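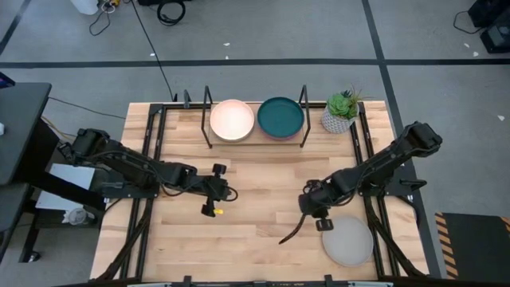
Plate storage: open rack or closed cupboard

Members of the Skiscombe kitchen group asked in the winter survey how everyday plates should be kept when counter space is short. Gizella Szabó has collected the practical points below.

A wire rack with a wooden board as its shelf suits a small household. The metal uprights give the ends of the shelf a clear limit, and the board gives the foot of each plate a flat surface. Bare wire does not. A plate with a narrow foot ring can settle between two wires and tip when the one beside it is lifted.

Check the board before loading it. It should sit flat on the rack and not rock when pressed at a corner. The Tranard insert board, sold for this purpose, is 600 mm long and is cut square, so most people will need to sand the corners to clear the welds. Oil it on both faces. A board oiled on one face only will cup.

Two plates side by side use the full width of a short shelf. Stacking is the better use of it. Sort by diameter first, then by rim profile. Color is no guide: plates from mixed sets, such as a pink, a pale blue and an orange, will stack well if the rims match. A raised rim placed on top of a flat one is stable. The reverse leaves the upper plate resting on a thin edge.

Lower each plate level for the last inch or so. A plate brought in on a slant touches down on its rim, and the rim is where glaze chips.

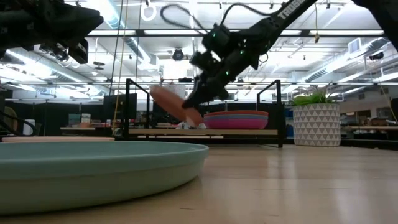
Keep the stack to one side of the board if the other side is wanted for single plates or serving pieces. Heavy stoneware goes nearest an upright, where the board flexes least. Judit Vincze loaded a Pinheiro rack in December with the weight in the middle and measured a sag of 2 mm at the center after one month. With the same plates moved to the end, the board came back to within the thickness of a sheet of paper.

Large plates are often better left off the rack altogether. If the rim overhangs the board, the plate will be caught by a sleeve sooner or later. Store these flat on the counter or in a low cupboard.

A potted plant next to the rack does no harm if the pot has a saucer and the leaves stay clear of the plates. Water it at the sink and let it drain before putting it back.

Closed cupboards keep off dust and grease and remain the better choice within 70 cm of a stove. The Ikon shelf liner fits most standard cupboards and can be trimmed with scissors.

Measurements of your own racks, with the board thickness noted, can be sent to Gizella for the next issue.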